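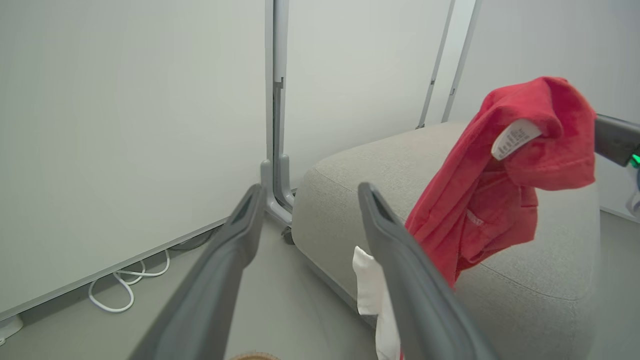
17 August 2021

Quick one tonight, am shattered and there's a wash still going round. But I promised Bernadette I'd write up the Widora open day before I forgot half of it, so.

Got there late. Bus, wrong stop, then a walk round the back of the estate past the tyre place. Sign on the door the size of a postcard. Harriet Kasprzak was on the desk ticking names off and let me in even though I wasn't on her sheet (Bernadette had put us both down under Dvorak, long story). Lanyard, sticker, cup of tea. Good tea.

Small groups, in and out of the different rooms. Ours was the laundry one. I'd wanted the laundry one! Four kids' worth of washing goes through my kitchen in a week and if anybody is going to build me a machine that deals with it I want to shake their hand.

What I expected: something gleaming, on a stage, music. What we got: a plain bright room, white walls, cables on the floor, two arms and a basket. I liked it much more for that. You could see people worked in there.

Reginald Halvorsen did the talking. Very dry, very tall. He said the job they're on at the moment is getting clothes out of a basket one at a time, and that it is far harder than the folding. I didn't beleive him at first. Then he explained it. A box is a box, you pick it up and it's still the same box. A jumper is a different shape every single time you touch it. Sleeves go inside sleeves. Socks hide. And thin things stick to thick things, so you think you've got one and you've got two.

Then the bit I keep telling people about, handing over from one arm to the other. One holds, the other has to find somewhere sensible to grab. I do this without thinking a hundred times a day, standing up, on the phone. Reginald said they aim to get through 1000 pick-ups on each kind of fabric before they'd trust it with anybody's actual clothes. Someone behind me did a little whistle.

Red was the thing for the whole session, by the way. Reginald said strong colours against pale walls are easier to follow when you're talking to visitors. Makes sense.
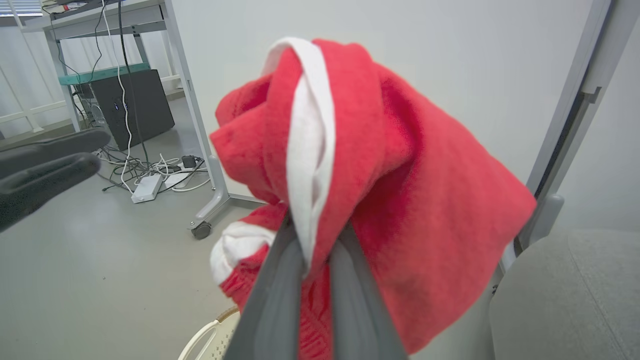
Fleece is a pig, apparently. Bulky, so there's plenty to get hold of, but it bunches up and then you can't tell which bit is the edge. Kalkidan Gashaw, who was on the computer side, said she'd pick a cotton shirt over fleece any day, and a tea towel over either. I asked about fitted sheets. She laughed for quite a long time. So that's a no on fitted sheets.

Other things I wrote on my hand or the back of the leaflet:

Slower than me. Much slower. Reginald reckons a person can empty a basket in the time it takes theirs to do 4 items. He wasn't embarrassed about it.

They call the whole set-up Jendus. Didn't catch why. The one before was Tunska and it's in a cupboard.

A man asked if it would put people out of work in hotels and care homes. Fair question, and Kalkidan gave it a proper answer, she said she didn't know, and that her mum had worked in a laundry and had the wrists to prove it. Went a bit quiet after that.

Bernadette asked what it costs and got a very polite nothing.

We were meant to be in there 10 minutes and it was nearer 40, Harriet had to come and fetch us out. Missed the warehouse room completly. Bernadette was cross, I wasn't.

They're doing another in March if you fancy it. Free, book ahead, put your own name down. Parking's hopeless so get the bus, and it's the stop AFTER the roundabout, not the one before.

Right, machine's beeping. Towels.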